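Interior Finishes, unit 3: brick, plaster, concrete indoors
Notes, J. Manríquez. Bring these in March, we use them again for the review

Last time = moisture. Today = surfaces. Skip the fireplace part of the reader, not on the test.

Exposed brick. Old interior brick often softer than facing brick, was meant to be plastered over. Test patch first, always. Sandblasting = bad, takes off the fired skin and the wall dusts forever. Brush, vacuum, mild soap, wait.

Next to painted plaster the brick looks darker than it is. Pick the white AFTER the brick is cleaned.

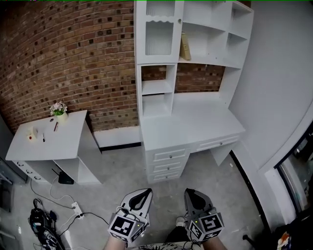

Should interior brick be sealed?
Only if it sheds dust or sits near a sink or stove. Use a breathable matte sealer, one thin coat, and leave it alone where the wall is still drying out.

Mortar: soft brick wants soft mortar (lime). Hard cement mortar cracks the brick faces, see the Drindthorpe mill case. They repointed 920 square feet and had to rake out every joint agian.

Concrete floors. Gray is not one color. Grind, patch, densify, in that order. Patches always show, tell the client before. Joints get filled last. Rugs down too early leave a ghost, so wait up to 50 days.

Ceilings: keep pale if the floor is dark. Flat paint hides bad taping, satin shows everything. Raking light from a window = worst case, check at 4 pm.
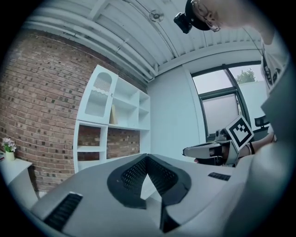

Photo: Jaqueline Manríquez / Quezada workshop

Homework: one room, one page. List wall, floor, ceiling, trim, and what meets what. The edges are where marks get lost, 15 points out of 100 are for edges alone. No paint chips glued on please, they fall off in my bag.

Late sheets go in the box by the door, seperate pile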